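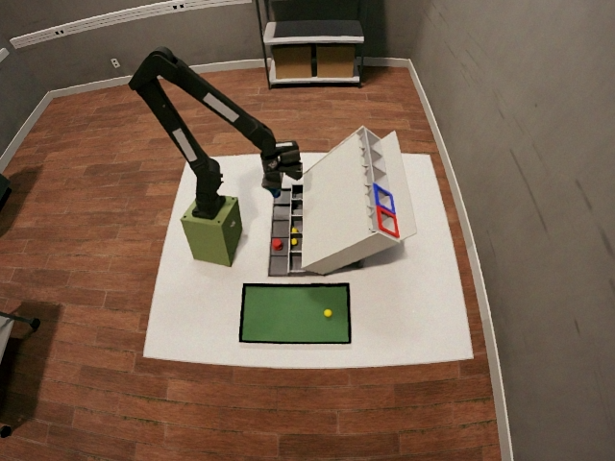 Simulación de la celda de clasificación: brazo, bandeja gris de casillas y alfombrilla verde con borde negro.

Trucos de taller para la prueba de clasificación

Notas del club de robótica Kornby para los equipos que preparan la prueba de marzo. Se aplican a la celda simulada y, salvo donde se indica, también al banco real. Las recopiló Sachiko Nagano a partir de los cuadernos de la temporada anterior.

1. Fijar el origen antes de mover nada
Elegid una esquina de la base del brazo y no la cambiéis en toda la temporada. El equipo de Chidubem Igwe trabajó con dos orígenes distintos, uno en la base y otro en el centro de la superficie blanca, y perdió una tarde buscando un fallo de cinemática inexistente. Anotad el origen en la primera línea del archivo de configuración.

2. Entrar en las casillas en vertical
Las paredes de la bandeja son delgadas y las casillas, pequeñas. Una trayectoria oblicua toca la pared con el dedo exterior de la pinza. Situad primero la pinza encima de la casilla, con los dedos hacia abajo, y descended solo en Z. La altura de aproximación recomendada es de 44 mm sobre el borde de la bandeja; con menos margen, las casillas del extremo lejano dan problemas por la extensión del brazo.

3. Bolas: cerrar despacio
Una bola sobre una superficie plana rueda en cuanto la toca un solo dedo. Centrad la pinza, bajad y cerrad en 4 pasos, con una lectura de posición entre cada uno. En el banco real conviene pegar una tira de goma fina en la cara interior de los dedos - la de cámara de bicicleta sirve y se cambia en un minuto.

4. Ordenar por color al final
Depurad primero el agarre con un solo color y una sola casilla de destino. Los umbrales de color se ajustan después, con la iluminación definitiva. Carola Wendt guarda un archivo de umbrales por cada configuración de luz y no sobrescribe ninguno.

5. Revisar los apoyos del panel inclinado
El panel claro descansa sobre un soporte negro de barras, con un bloque en ángulo en lo alto de cada montante. En el modelo, comprobad que los dos bloques tocan la cara inferior. Una separación de décimas basta para que el motor de física haga vibrar el conjunto. En el banco real, pasad una hoja de papel entre bloque y panel: si entra, hay que calzar.

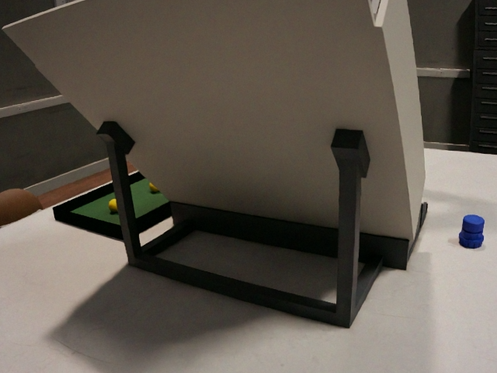 6. Vigilar las sombras
El panel proyecta sombra sobre la mesa, y un detector de color ajustado a plena luz falla dentro de ella. Tomad muestras en ambas zonas y trabajad con tono y saturación, dejando el brillo con un margen amplio. Un valor de exposición fijo de 375 dio buen resultado en nuestras pruebas; el modo automático queda desactivado.

7. Guardar cada intento
Nombre del equipo, número de intento, semilla de la simulación. Sin la semilla no se puede repetir un fallo. Mariama Agbenyega mantiene la plantilla de registro en la carpeta común; copiadla, no trabajéis sobre el original.

Material para el banco real
Goma fina, cinta de carrocero, calzos de cartulina, regla metálica, llave Allen. Todo se devuelve al cajón al terminar la sesión.

Última revisión: 9 de diciembre de 2023. Las correcciones se envían a Juwita Halim, con el número de apartado en el asunto.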